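Trygve Backlund
Spent Sunday going through the linen closet and I'm going to write down how it went, mostly so I have it next time. Long one, mute me if you don't care about sheets.
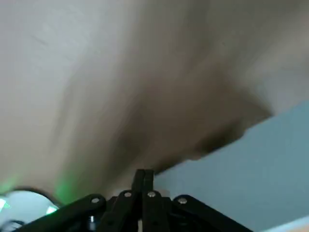 The closet is at the top of the stairs and it's a bad closet. Deep, narrow, one bulb, shelves too far apart. Whoever built it was thinking of suitcases. We've had sheets in it for 9 years and in that time I don't think anyone has seen the back of the bottom shelf.

First step was to get everything out and onto the bed. I did the whole closet in one go. Kerstin Dahlgren told me to do one shelf at a time and she was right, but by then I had no floor left to put things back on.

Sorted by bed size first. We have two doubles, a single in the small room, and the fold-out. We also own fitted sheets for a queen bed that we sold before we moved to Zunbridge. Three of them. All in good shape, all useless to us.

If you can't tell what size a fitted sheet is, check the corner seam for a tag. If the tag's gone, put it on the bed. I tried to do it by eye and by holding two corners against my arms, and I got it wrong more than once.

I've now written the size on the inside hem of each one with a laundry marker. D, S or F. Small letters, near a corner. Should have done it years ago.

Next was towels. Bath towels that still dry a person went in one pile. The ones that have gone stiff and thin went in another. The second pile was bigger.

The animal shelter out past Eide takes old towels, so that's where those are going. I called ahead. They want towels and flat sheets, no pillows, nothing with filling, and they'd like them washed. They're open for drop-offs until 6.

Blankets took the longest. They don't fold down to anything and every one of them has somebody's opinion attached. The heavy one that came from my aunt stays. The one from the car stays, but it goes back in the car.

Measured the shelves at this point, which I should have done at the start. They're 18 inches deep. A double sheet set folded the way I was folding it came out wider than that, so it hung over the front and slid off whenever the door was opened. That explains a lot of the last few years.

So I changed the fold. For flat sheets: half the long way, half again the long way, then thirds. For fitted: tuck the corners into each other, lay it down, fold the curved edges in until you've got a rectangle, then the same as the flat one. Mine are still lumpy. They fit on the shelf, and that's all I'm asking of them.

Each set goes inside one of its own pillowcases. I'd read about this and thought it was a fussy thing to do. It's good. You take one bundle off the shelf and you've got the whole bed.

Someone is going to ask about the vacuum bags. I bought a pack of the Driltum ones, the large size. Two held their seal and one was puffy again by the next morning. I went over the zipper with my fingers and it still let air in. I'd use them for the winter comforter and not bother for anything I need to get at.

Kerstin's method, for the record, is no closet at all. She keeps one set on the bed and one in a drawer in the same room, and when one wears out she replaces it. I asked what she does when she has guests. She said they bring sleeping bags.

I'm not there yet. But I did cut us down to two sets per bed, plus one spare double for when someone is sick. Anything past that went in the bag.

Shelf order, top to bottom: comforter and extra pillows, blankets, sheets, towels. Sheets at chest height so you can see the letters. Towels low so the kids can reach them without climbing. Floor of the closet is empty and I'd like it to stay that way – we'll see.

I lined the bottom shelf with plain brown paper. It had rough spots that were catching on the towels. Sanding would be the proper fix, and I don't have it in me this month.

Things found at the back: a hot water bottle, a tablecloth we got married with, half a curtain, a box of light bulbs for a lamp we no longer have. Also the instruction booklet for the Rotano iron, which I'd been looking for since the steam started spitting. Page 2 says to empty the tank after every use. I have never emptied the tank.

I still don't know where the other half of the curtain is. If you've lived in this house and you have it, let me know.

Total time was most of the day with a break for lunch. I had planned on an hour. The sorting was fast, the refolding was slow, and the part where I stood there holding a pillowcase and trying to remember what it went with was the slowest of all.

A couple of replies asked about smell. Ours smelled a bit like cardboard. I left the door open overnight and put a bar of soap, still in its paper, on the sheet shelf. Fine so far. I wouldn't put anything away that has even a little damp in it, particularly in a closet with no air moving.

To the person who asked about single pillowcases with no matching set: I kept four and put them with the cleaning rags. One goes over the broom for getting cobwebs off the ceiling. Works well, wash it after.

Shelter run is tomorrow after work. The queen sheets are going to my neighbor, who has a queen bed and said yes before I'd finished asking. Hall cupboard is next, probably in October.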